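三面花墙纸和一块大理石纹台面：贴装记录

2022年4月22日

围板三面：左、后、右。墙纸同一款，浅底，粉彩花卉；台面白色，浅灰纹。记录按施工顺序写，材料部分放在前面。

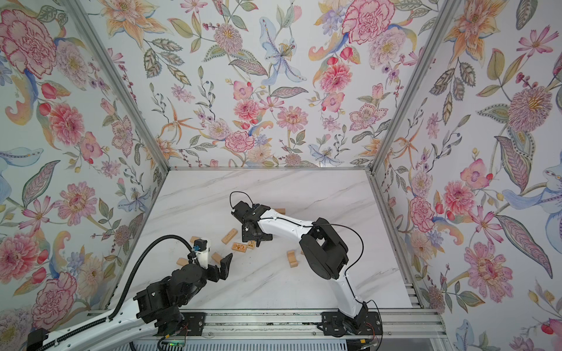 Lech Szewczyk 在上一篇下面留言，说大花图案不适合小面积围板，三块板各裁各的，转角处花型必然对不上，建议换成素色或者小碎花。

花型对不上这一点我同意一半。连续对花要满足两个条件：三块板按左、后、右的顺序从同一幅纸上横向取料，并且转角处没有被型材吃掉的宽度。第一个条件容易，第二个做不到。后面两个角各有一根银色铝型材立柱，板边到板边之间隔着一段距离，图案在这里本来就要断开。我的处理是放弃横向连续，只控制垂直方向：同一高度上花的大小和疏密接近，看过去不跳就算合格。素色我试过，留到后面说。

墙纸

墙纸是Fumwood的，选型时手里有三种样张。花的种类比较杂，康乃馨、牡丹、橙色百合、淡紫色的紫菀，还有一种偏蓝的百合，花瓣上带点，花蕊很长。叶子灰绿色，上面有斑点和装饰性的叶脉。颜色都压得比较淡，底色接近白，这是选它的主要依据。另外两种样张一种底色偏黄，跟白色台面放在一起显旧；一种花色饱和度高，看久了眼睛累。

垂直花距70厘米。这个数字直接决定用料。花距大，每裁一幅就可能浪费一大截，买之前应当先按板高和花距排一遍料，单纯用面积除以每卷面积会少买。我第一次就是按面积算的，结果右板缺料，又补了一卷。补的那卷批号不同，单独看没有差别，并排放在日光下能看出底色略冷。最后把新卷整幅用在右板上，同一块板内不混批号。

裁切

板面先清洁，再量尺寸。每块板量上、中、下三个宽度，取最大值，四周各加2厘米余量。不要拿一块板的尺寸去裁另外两块，左板和右板理论上对称，实测并不相等。

裁刀用新刀片。墙纸吸胶之后纸边变软，钝刀会拖出毛边，浅底色的纸上毛边特别明显。每裁完一条长边掰掉一节，刀片消耗比预想的多。钢尺压在要留的一侧，刀走废料一侧，刀偏了伤的也是废料。

排版时先定后板。后板正对视线，位置最显眼，主要的花朵不要落在板边上。我把靠近顶边的那朵粉色大花放在中线偏右，浅蓝色百合留在中上部，其余由它们决定。左板的取料位置据此往下推，左上角正好落到一朵大的粉色康乃馨，保留。右板换过一次取料位置，原先的方案里上半部分全是叶子，跟另外两面比显得空，往下移之后上部有了一朵粉橙相间的尖瓣花，疏密基本平衡。

上胶和贴合

胶用Plevix的墙纸胶粉，按包装说明加水，搅匀之后静置16分钟再用。静置不够的话会有小颗粒，贴上去是一个个硬点，刮板刮不平，只能揭开重来。我在左板下部留了一处这样的硬点，手摸得到，没有返工。

涂胶用短毛滚筒，从中间往边上推。纸背涂完对折，让胶渗一会儿，再展开上板。板放平了贴，不要立起来贴。立着贴纸会往下坠，上沿对准了，下沿常常已经歪了。

刮的顺序：先竖着刮一道中线，再从中线往两侧赶气泡。力度宁小勿大，浅色纸经不起硬刮，刮痕干了以后侧光下会发亮。刮板外面包一层细棉布。溢到正面的胶马上用湿海绵擦掉，海绵勤换水。小气泡当天不处理，多数第二天自己收掉；第二天还在的，用细针扎孔，再用指腹压平。

余量等胶干透再修。湿的时候修边纸会缩，缩完板边露出一条底，补不了。我等了一夜。

安装

板装回去之前先把铝型材擦一遍。型材表面的油污平时看不出来，蹭到浅色墙纸上就是一道灰印。戴手套操作，手套也要干净的。

后板先进，左右后进。后板下沿对着台面后方那根横向型材，这条线是整个围板里最容易看出歪斜的地方，装的时候以它为基准。我用塞片垫过一次，左侧垫高2毫米，图案和横条才算平行。垫之前拿直角尺量都在公差内，但花墙纸有自己的方向感，眼睛会拿茎和叶当参照，差一点就不舒服。素色板没有这个问题。

台面

台面的大理石纹是浅灰细纹，白底，放在花墙纸中间起的作用是让出一块安静的面积。选的时候对比过纹路较重的一种，颜色对比强，跟三面花放在一起太乱。表面清洁用拧干的软布加中性清洁剂，不用带磨料的膏。

台面跟后板交接处不打胶。以后换墙纸要把板抽出来，打了胶就要动刀。代价是缝里会积灰，用扁嘴吸尘头处理。

关于素色

去年12月贴过一版素色的浅灰，用了一段时间。优点：裁料省，不用对花，换板快。缺点：任何一点污渍和划痕都一目了然，板面轻微的不平也藏不住。花墙纸在这两点上宽容得多，代价是排料麻烦，贴一块板的时间比素色长出不少。两种都能用，看更怕哪一种麻烦。小碎花没有试，Sosina Wolde 给过一张Oláh的样张，花头太密，远看是一片灰粉色，没有往下考虑。

遗留问题

右板下部靠边的地方有一个浅蓝色的花纹，弯进来的样子有点像鸟，取料时没注意，贴完才发现。这个图案在整幅纸上每隔一个花距出现一次，在意的话排版时避开。我没有换。

左板那处硬点暂时不动。余下的墙纸卷起来竖放，外面套了袋，标签上写了批号和裁剩的长度，两个批号分开收，补板的时候对着标签拿。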